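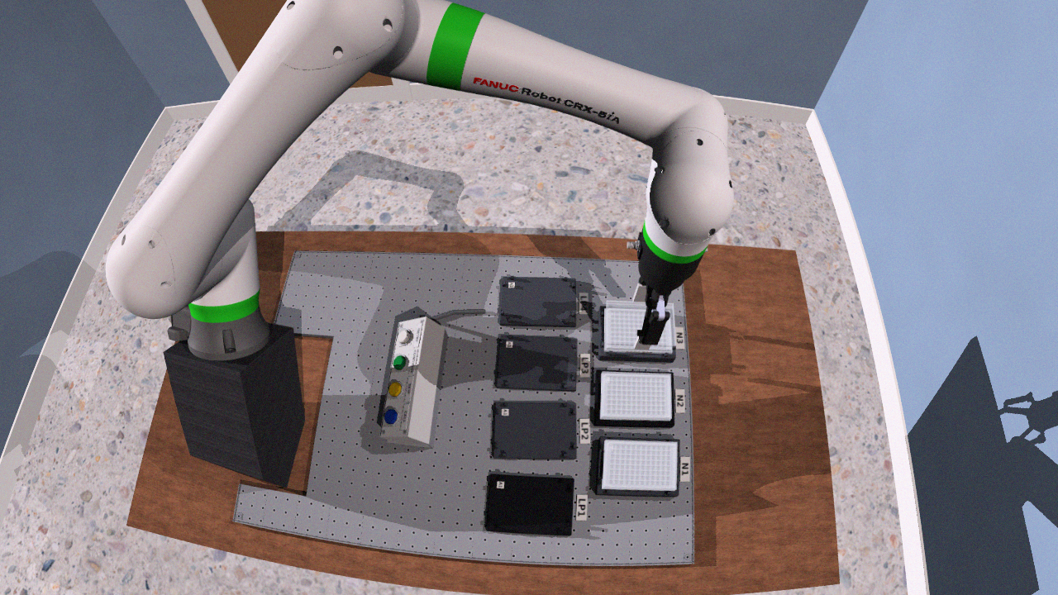 The Long Patience of the Sourdough Jar

My grandmother kept hers behind the flour bin, under a saucer with a chip in it, and when I was small I was a little afraid of it. It bubbled. It smelled like apples some mornings and like paint on others, and she talked to it while she fed it, the way other people's grandmothers talked to the cat. I didn't inherit that jar (it went to a cousin, who I'm sorry to say let it go during a move) and for a long time I bought my bread in a bag like everybody else on my street.

What brought me back was a loaf from Bostent, the little bakery at the bottom of the hill in Zedville, where I had gone only to get out of the rain. It was October, dark by suppertime, and Benvinda Torres was just turning the last of the day's bread out onto the racks. I ate half of mine in the car with no butter and no knife. Then I went back in the next morning and asked her, rather rudely now that I think of it, how she had done it.

She laughed and handed me a spoonful of her starter in a paper cup. "Feed it tonight," she told me. "And don't fuss."

I fussed, of course! I fussed for weeks. I moved it from the windowsill to the top of the refrigerator and back again, I wrapped it in a dish towel, I got up in the night to look at it. There is a great deal of advice out there for the beginner and most of it contradicts the rest, and I believed every word of it, one after another. One book told me never to touch the starter with metal. Another had me stirring it with a fork. A very kind stranger wrote to say that hers would only rise if the radio was on, and I will admit that I left the radio on.

The flour matters more than the radio, it's fair to say. I began with whatever was in the cupboard, and the bread was fine, a bit flat and a bit gray, the kind of bread your family is polite about. Then Benvinda sent me out past the river to see Gediminas Adomaitis, who mills for her and for a handful of other bakers, and who will sell you a sack if you catch him before noon. His mill belonged to the Bošković family before him and people still call it that. You say you're going out to Bošković and everyone knows you'll be gone all morning, partly for the flour and partly for the conversation.

Gediminas bought the place in 2000, when the roof was mostly sky. He had been fixing farm machinery up to then and figured a mill was only a slow tractor. He has since changed his mind about that. He grinds rye and a hard red wheat, and he grinds them cool and slowly, stopping often to rub a pinch between his thumb and finger, and he can go on for a good long while about what he feels there. I tried it myself. It felt like flour. He was very gracious.

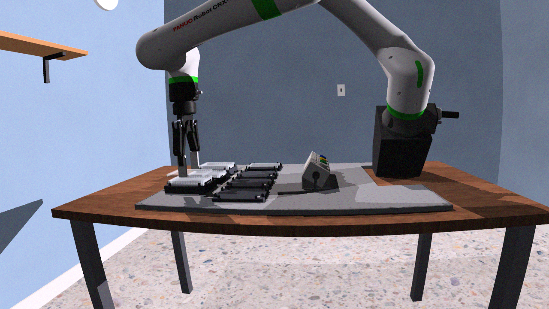

He told me that fresh whole-grain flour drinks more water than the supermarket kind, and that this is where most home bakers go wrong with it. They follow the recipe to the letter and get a brick. His own habit is to hold back the salt, mix the flour and water until no dry bits are left, and walk away for half an hour. If the dough is still stiff when he comes back he wets his hands and works a little more in, and then a little more, until it slumps when he lets go of it. The salt and the starter come after. I've done it his way ever since and my loaves have opened up beautifully, with those shiny, uneven holes that drop jam onto your sleeve.

For the numbers people (I am married to one), my everyday loaf now goes like this. I use 432 grams of flour, mostly white with a good scoop of the Bošković rye in it, and 100 grams of lively starter. The odd figure for the flour is simply what fits in my blue bowl when I fill it to the line, and I have never seen a reason to tidy it up. Water until it slumps. Salt, a heaped teaspoon. I fold it whenever I pass through the kitchen, four or five times over an afternoon, and then it goes into the refrigerator overnight and I go to bed and sleep right through, thank you.

Baking is the part I used to dread and now look forward to. I have an old Norkon pot with a lid, heavy as an anvil, that came from a yard sale with somebody's initials scratched on the bottom. It goes into the oven empty and stays there until it is properly, frighteningly hot. Then the dough goes in on a sheet of paper, one slash across the top, lid on. Twenty-five minutes later the lid comes off, and I still crouch down by the oven door to look, every single time, like a child at a shop window.

Some days it hasn't risen much. The kitchen was cold, or I was in a hurry, or the jar was sulking. Those loaves make wonderful toast, and after that they make wonderful crumbs, and my neighbor's hens are not particular about what comes after that.

I asked Benvinda once how old her starter was, expecting something grand, a great-grandmother and an ocean crossing. She said she had made it herself eight years ago, in the apartment over the shop, from flour and tap water, because the one she'd been given by her teacher had died while she was on her honeymoon. She had cried over it and then she had gone and made another. It took her a couple of weeks. The customers never noticed, or if they did they kept it to themselves.

I called my cousin that same evening. We hadn't talked in a while, and I think she had been carrying around some guilt over Grandma's jar, so I told her the story of the honeymoon and she laughed until she had to put the phone down. She drove up the following month with her two boys, and the youngest wanted to know what the thing on my counter was and why it was breathing. I gave him the spoon and let him stir.

They went home with a paper cup of it wedged in the cup holder, the lid left a little loose, and a sack of rye on the back seat between the boys. She calls now when it does something strange. Last night it had climbed out of the jar and halfway down the cabinet, and she wanted to know if that was good. I told her to get a bigger jar.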